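Jindar rooms, spring clear-out: the pictures

2019-04-07

Finally getting these up. Sorry for the wait, been flat out and the upload kept timing out at the old place. Three pictures, plus notes, for everyone who asked what the rooms look like now the big furniture is gone.

Quick background for the Skurkton people who weren't around in December. We took on the ground floor at Ocampo street, two rooms that run into each other, floor already down, wallpaper already up. Nothing to do with us, the wallpaper. Some love it. Raimo Nieminen wanted it gone by the first week and is now its biggest defender. Anyway it stays.

The clear-out was meant to be one afternoon. Took longer. 40 boxes to storage, 18 to the charity shop, and the rest went home in Uriel's van in bits. Desks gone, the brown sofa gone, the shelf with the wobbly leg gone (good riddance). What you see is what we're keeping or haven't decided on.

Pictures in no special order. 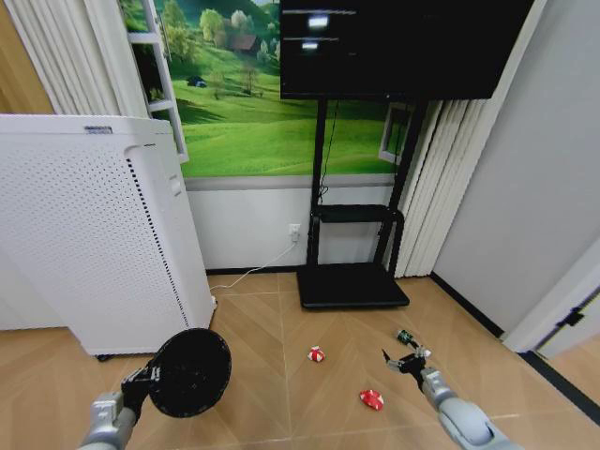

TV end first, as it's what most of you wrote in about. Yes we kept the TV. There was a long back and forth on whether to hang it and Nicanor Núñez won, so it's staying on the black stand with the posts, no drilling, no holes thru the farmhouse and the green hills. Cable down the post still needs a clip or a bit of tape. The air purifier is staying at this end too, by the white curtains, and has a small wheel under it so shifting it to sweep is no trouble. Filter for it: ordered, see below. White ladder-type frame on the left of the mural, still open to ideas. Blankets? Plants? Taras says plants. Taras doesn't do the watering.

Bits still on the list for that end:
cable clip
remote, missing again, check the boxes marked Imadcombe
batteries for same
someone tall to do the top of the curtains

Filter came to 254 with the delivery on top, which hurt a bit. Cristóbal Ibarra has the receipt. If you said you'd chip in, now is a good moment, he won't chase you but I will.

Then the floor. People keep asking if it's real wood and I keep saying ask the landlord. Whatever it is, it looks a lot better with nothing piled on it. Sweep along the planks, then across, then along again, the dust sits in the seams. Damp mop only, wring it out properly. No bleach, no vinegar, no "my aunt swears by" stuff please. We lost an evening to a sticky patch last time and I'm not doing it again.
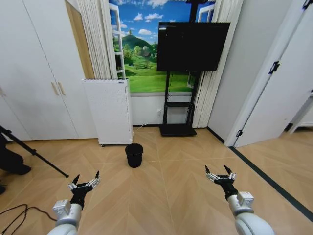

Herringbone or chevron floor, black bucket by the white panel heater, blue sky on the wall.

The bucket has no permanent home yet. Suggestions so far are the hall cupboard, under the sink, and Uriel Rivadeneira's "just leave it there". Not leaving it there, too near the heater for my liking. Hall cupboard unless I hear otherwise.

Also the dark strip on the floor on the right there, between the rooms. That gets wiped seperately, it shows every footprint. Old cloth, not the good ones. Good ones are the blue pack on the top shelf and there are only 8 left.

Heater: keep stuff off it and away from it. Coats too. Especially coats.

Rubbish next. Same rules as the old place but the pickup is stricter, they sent a whole bag back with a sticker on it. Cans rinsed. Cardboard flat and tied. Plastic bottles in the recycling, cap on, squashed if you can manage it. Anything with food in goes in the kitchen bin and no where else. Please look in corners and behind curtains before you call a room done, there's always one more.
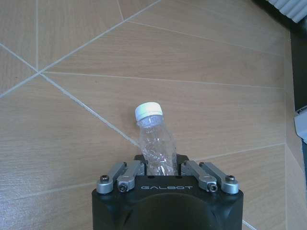

Small clear water bottle, white cap on, well crumpled.

If you bring water, take the bottle home or put it in the recycling on your way past. Or bring a refillable one, the kitchen tap is fine. Taras Semeniuk has a box of spare cups nobody has claimed, help yourself.

What's left to do, typing this fast before I have to run:
windows, inside only, outside is the landlord
skirting behind the TV stand, roll it out first and roll it BACK
label the two light switches by the door
decide on chairs (folding or stacking, votes to Nicanor by email, not to me)
rug, yes or no. I say no

More pictures when the chairs are in. Kitchen didn't make it into this batch, it isn't finished and Raimo has asked me to wait till the cupboard doors are back on.

Keys are with Cristóbal till the end of the month. Text him before you go over, the bell doesn't work.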